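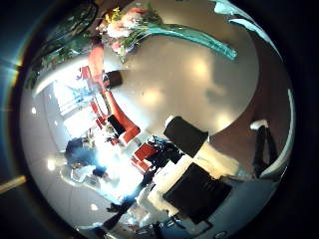
9 min read

The case for printed parts lists in a maintenance contract

Most service agreements for small building equipment now refer the customer to an online portal for the parts list. The agreement names the unit, gives a serial number, and says that current part numbers are available after login. I think this is a mistake in drafting, and that the full parts list should be printed and attached to the contract as a schedule, dated, with every revision kept.

The usual objection is that parts lists change. A pump seal is superseded, a control board gets a new suffix, a supplier closes a line. A printed list is out of date within a year or two, while the portal is always current. All of this is correct. It is also the reason for the printed list. A portal shows the present state of the catalog. A maintenance contract concerns a machine that was installed on a certain date with certain parts in it, and the person standing in the boiler room needs to know what those were.

The case I know best is a ventilation unit supplied under the name Cikotura and serviced by a regional firm called Dokivell. The unit was installed in a mixed-use building in the Cidstead district, with offices over a row of shops. The contract ran to 14 pages, of which 2 dealt with exclusions and none listed components. When the supply fan bearing became noisy, the technician looked up the unit on the portal and ordered the bearing shown there. The portal had been revised after the installation. The bearing it listed was for a later shaft with a slightly larger diameter. The part was returned, the correct one was found by measuring the old one, and the building paid for both visits under a clause covering "customer-supplied identification data."

The amount in dispute was small. I mention the case because the clause was applied as written. The customer had supplied the serial number. The serial number was correct. The service firm's system translated the serial number into a part number, and the translation was wrong, and the contract had no document in it against which anyone could show that the translation was wrong. A schedule of parts would have settled it with one phone call.

A second objection is volume. A complete parts list for a mid-sized air handler can run to about 2,000 lines if every screw, washer and cable clip is included. Attached to a contract, that would be ignored by everyone who signed it. I agree that the fastener lines can go. What belongs in the schedule is narrower: every part that wears, every part with a manufacturer's service interval, every part that is held in stock by the service firm, and every part whose failure stops the unit. For the equipment I deal with, this comes to a few sheets. The selection takes a competent technician an afternoon, and it is useful work in its own right, as it forces a conversation about which spares are kept on site and which are ordered on demand.

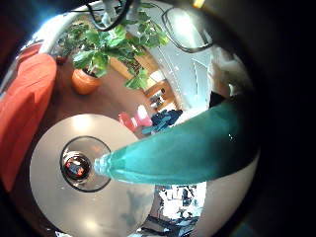 The selection should be made at commissioning and at no other time. By the end of the first heating season, filters have been swapped for a different depth, a belt has been replaced with whatever was in the van, and the actuator that failed under warranty has been exchanged for a model with different terminals. None of these changes is necessarily bad. But a list drawn up afterward records a mixture of original and substituted parts with no way to separate them. If the commissioning list exists, each substitution can be entered as a revision against it, with a date and initials.

Revision practice matters more than the format of the list. I have seen well-designed schedules ruined by a single habit, where the new part number is typed over the old one. The old number is then lost. When a substituted part fails early, the first question is what it replaced and whether the original was rated differently, and the schedule can no longer answer. The rule I would write into the contract is that no line is ever deleted. A superseded line is struck through and stays legible, and the new line goes under it.

Service firms sometimes say that this kind of record already exists in their work order system. It usually does. The difficulty is access. Work orders belong to the firm, and when the contract moves to a competitor the history rarely moves with it. In March of the year the Cidstead building changed hands, the new managing agent asked for the maintenance history and received a spreadsheet with visit dates, labor hours and a column headed "parts" in which nearly every cell said "as required." The firm had met its contractual duty, which was to provide "a summary of attendances." The detail was held in a system the firm was under no obligation to open.

There is a fair commercial argument on the other side. A service firm's knowledge of a machine is part of what it sells, and a detailed schedule held by the customer lowers the cost of switching. Ó Néill, a smaller contractor that quoted for the same building, put this plainly in its tender and priced the schedule as a separate line. I have no complaint about that. A record has value, preparing it takes labor, and a customer who wants it should expect to pay for it. What I object to is the arrangement in which the customer pays for maintenance, assumes that a record is included, and finds out at the end of the term that it was not.

The portal can stay. It is a good tool for finding a current substitute once the original part is known, and for checking whether a part has been recalled. The contract should say which document governs if the two disagree, and it should name the printed schedule. A sentence is enough: "Where the parts schedule and any electronic catalog differ, the schedule, as last revised and initialed by both parties, shall be taken as correct for the installed unit."

Storage is the last practical point. One copy goes with the contract. Another goes in a document pocket on the inside of the plant room door, where a technician who has never visited the building will find it without a login or a phone signal. Plant rooms are often below ground, and the portal does not load there.

September 2022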